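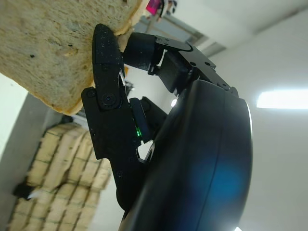

3.2 切片吐司复烤条件与感官评价

图3 吐司切片的表皮与内部组织

本节考察家庭常用复烤方式对隔夜切片面包食用品质的影响。面包贮藏期间的硬化，通常归因于淀粉回生以及水分由面包心向表皮的迁移。既有文献多以未切分的整条面包为对象，切片后断面直接暴露，水分迁移路径随之改变，所得结论不宜直接沿用。

试验用面包由Arnow烘焙坊按同一配方制作，分为白吐司与含籽吐司两组。面包出炉后在室温下冷却，切片后装入聚乙烯袋密封，于次日取用。首尾两片表皮面积过大，均予剔除。每一处理取10片，分别用于质构测定与感官评价，两项测定不共用样品。复烤前记录每片质量，复烤后立即再次称量，以质量差计算失水率。

感官评价由Duangjai Boonyarit主持，评价员在二月完成培训，培训内容包括硬度、脆性、焦香与余味的参照样识别。正式评价时，样品以随机编码呈送，评价员在两份样品之间以温水漱口。全部评价共回收有效记录1,120条，缺项记录不计入统计。评分采用连续标度，左端为“极弱”，右端为“极强”，由Nattawut Onsri负责数据录入与复核。

结果显示，复烤对表层脆性的提升在两组样品中均达到显著水平，但对面包心柔软度的影响并不一致。白吐司在短时复烤后柔软度评分回升，延长时间则迅速下降；含籽吐司的变化较为平缓。籽粒本身含有油脂，受热后释出的香气可能掩盖了部分干硬感，评价员在自由描述栏中多次使用“坚果味”“焙炒味”等词，可作为旁证。
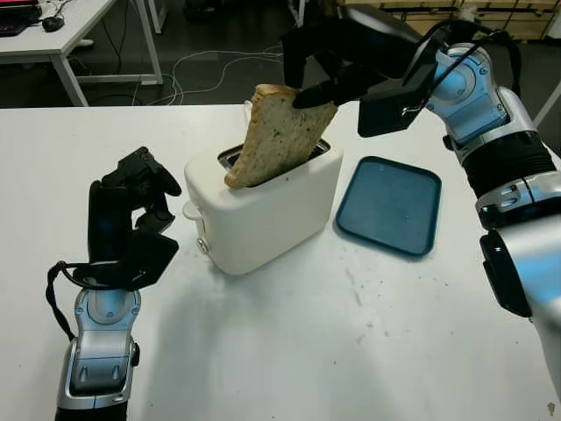

失水率与脆性评分呈正相关，与总体喜好度之间则呈倒U形关系。失水率处于中间区间的样品得分最高，继续升高后，评价员普遍指出吞咽困难、碎屑过多。该趋势与Rattana Boonchu在前期预试验中的观察相符。需要指出的是，碎屑量未列入本次定量指标，仅见于自由描述，后续研究拟以筛分称重法补充。

复烤后的放置时间同样影响评分。样品取出后若平放于瓷盘，底面水汽不易散逸，脆性在短时间内明显减弱；置于金属网架者下降较慢。为控制这一因素，正式评价中所有样品均在网架上放置2分钟后呈送。部分评价员反映样品温度偏低，但各处理条件一致，不影响组间比较。

本节结果的适用范围受以下条件限制。其一，样品均来自同一烘焙坊，配方中油脂与糖的比例固定，对无糖或全麦类面包是否适用尚待验证。其二，评价员多有每日食用面包的习惯，其偏好未必能够代表一般消费者。其三，贮藏仅设室温一项，冷冻贮藏后的复烤行为另见3.3节。

质构仪测得的硬度值与感官硬度评分在白吐司组中吻合较好，在含籽吐司组中离散较大。Tassanee Ruangrit认为，探头落点恰逢籽粒时读数偏高，是造成离散的主要原因。为此，本研究对含籽吐司组增加了测点，并以中位数代替平均值进行报告，各测点的原始读数列于附录B。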